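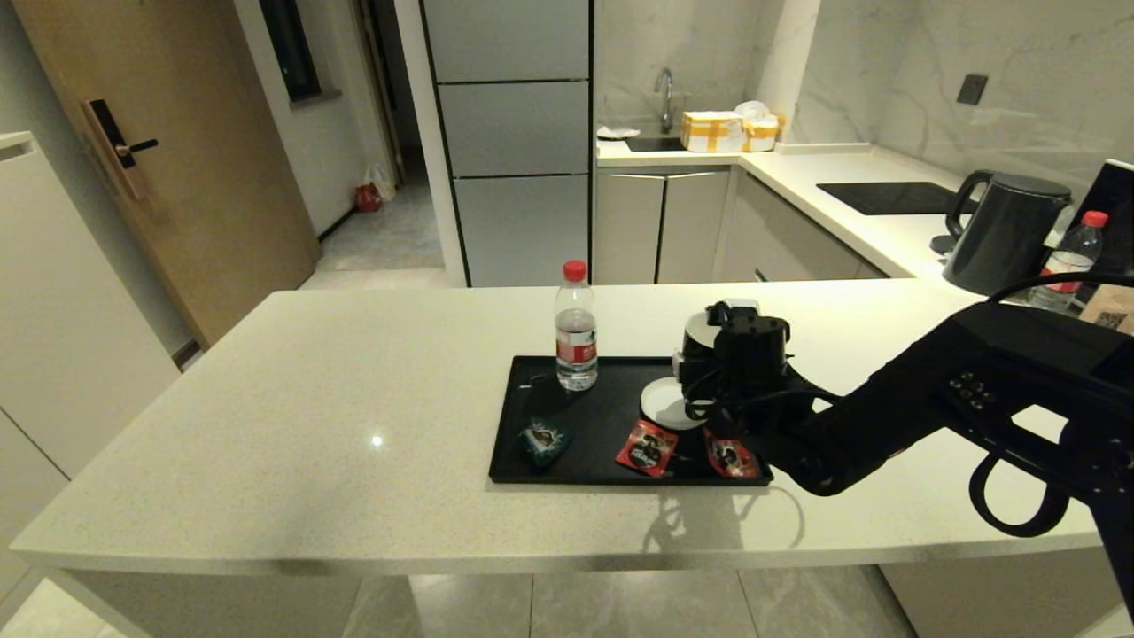 Preguntas frecuentes del Club de Robótica Silex

¿Quién puede apuntarse?
Cualquier estudiante matriculado, de cualquier carrera. No se pide saber programar. Quien nunca haya usado un brazo empieza en el grupo de iniciación, que lleva Rezaul Pramanik.

¿Cuándo se abre la inscripción?
Hay dos turnos, uno en verano y otro en enero. El plazo del turno actual termina el 16/7/25.

¿Cuánto cuesta?
La cuota es de 40 euros por curso. Incluye el uso de los brazos y el material de prácticas. El portátil lo pone cada uno.

¿Qué se hace en las sesiones?
Se trabaja con tareas de cocina: coger objetos pequeños, dejarlos en una bandeja, mover botellas y paquetes de aperitivos sin tirarlos. Cada equipo graba sus intentos, los revisa y entrena con ellos su modelo.

¿Cuántas grabaciones hacen falta?
Para la práctica final, hasta 1000 por equipo. El equipo Gudivov aprobó el curso pasado con 317, así que no es obligatorio llegar al máximo. Los intentos fallidos también se guardan, en una carpeta aparte.

¿Puedo llevar mis propios objetos?
Sí, si caben en la pinza y no son de vidrio. Avisa antes a tu monitor.

¿Participa el club en competiciones?
En una, la Copa Zestska. Se inscriben equipos de tres o cuatro personas. La selección interna la coordina Nii Boateng y las bases están en el tablón del aula 163.

¿Qué pasa si falto?
Se puede recuperar una sesión con otro grupo mientras haya sitio. Con más de tres faltas se pierde la plaza en la Copa, pero no en el club.

¿Dan certificado?
Sí, al entregar la práctica final. Se pide en el aula 163.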